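Prameo 브래킷 원격조작 시연 데이터 카드

개요
Prameo는 그리퍼로 소형 부품을 다루는 작업을 사람이 원격조작으로 시연한 기록 모음이다. 모방 학습 정책의 학습과 오프라인 평가에 쓴다. 현재 배포본에는 시연 263건이 들어 있으며, 이 중 학습용은 149건, 검증용은 114건이다. 검증용 비중이 높은 것은 조작자별 평가를 따로 돌리기 때문이다.

담당
수집 및 조작: Damián Gallardo
주석 및 검수: Verna Ridgeway
작업 셀: Lindale, Rosow

수집 방식
조작자는 리더 암을 손으로 움직이고, 팔로워 암이 같은 관절각을 따라간다. 그리퍼 개폐는 리더 암 손잡이의 트리거 값으로 제어한다. 손으로 팔을 직접 잡고 가르친 구간은 Lindale 셀의 초기 기록 9건뿐이고, 메타데이터의 mode 필드가 kinesthetic으로 되어 있다. 나머지는 모두 teleop이다.
제어 주기와 상태 기록 주기는 100 Hz로 같다. 영상은 별도 주기로 저장되므로 타임스탬프를 기준으로 맞춰 읽어야 한다. 프레임 번호로 맞추면 뒤로 갈수록 어긋난다.

에피소드 구성
state: 팔로워 암 관절각, 그리퍼 개도
action: 리더 암 관절각, 트리거 값
wrist: 손목 카메라 영상
meta: 셀, 조작자, mode, 종료 코드
note: 조작자가 남긴 자유 서술(비어 있을 수 있음)

종료 코드
0 조작자가 성공으로 표시
1 조작자가 실패로 표시
2 통신 지연으로 중단
3 관절 한계 또는 힘 제한으로 정지
코드 2와 3은 배포본에서 제외했다. 코드 1은 남겨 두었으니 성공 시연만 필요하면 직접 걸러야 한다.

주석 기준
접근, 접촉, 이동, 이탈의 네 구간으로 나눈다. 접촉 구간은 그리퍼 손가락이 대상에 처음 닿았다고 판단되는 시점부터 시작한다. 손목 영상만으로 판단이 어려우면 그리퍼 개도와 트리거 값의 차이를 함께 본다. 그래도 애매한 경우 contact_uncertain을 true로 둔다. Ridgeway가 1차 주석을 달고 Gallardo가 자기 시연이 아닌 것만 다시 확인했다.
6월 이전 주석은 이동과 이탈을 한 구간으로 묶었다. 변환 스크립트 split_release.py를 돌리면 현재 형식으로 바뀌지만, 경계 시점은 그리퍼 개도만으로 추정한 값이다.

손목 시점
손목 카메라에서는 그리퍼 손가락의 일부만 화면 가장자리에 들어온다. 짙은 회색 브래킷은 무광이지만 사각 개구부의 금속 고리와 긴 금속 막대는 빛을 반사하므로, 밝기 증강 폭을 크게 잡으면 고리 테두리가 먼저 뭉개진다. 가는 파란 선이 브래킷 위를 대각선으로 지나는 프레임에서는 선도 별도 클래스(wire)로 분할한다. 십자 홈 나사 머리는 자세 추정의 기준점으로 쓸 수 있다. 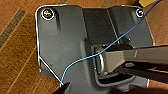 알려진 문제
Rosow 셀의 일부 에피소드는 시작 직후 트리거 값이 0으로 고정되어 있다. 해당 구간은 meta의 trim_start 값만큼 잘라서 쓴다.
조작자가 두 명뿐이라 동작 습관이 데이터에 그대로 남아 있다. 접근 속도 분포가 조작자별로 갈리므로 분할할 때 operator 필드를 확인할 것.
힘 센서 값은 기록하지 않았다. 접촉력이 필요한 학습에는 맞지 않는다.

불러오기
python load_demo.py --split train --mode teleop --exit-code 0
--align 옵션의 기본값은 timestamp이다. index는 이전 배포본과의 호환용으로만 남아 있다.

변경 요청
주석 오류는 에피소드 번호와 구간 이름을 적어 Ridgeway에게 보낸다. 원본 영상은 수정하지 않고 주석 파일만 갱신한다.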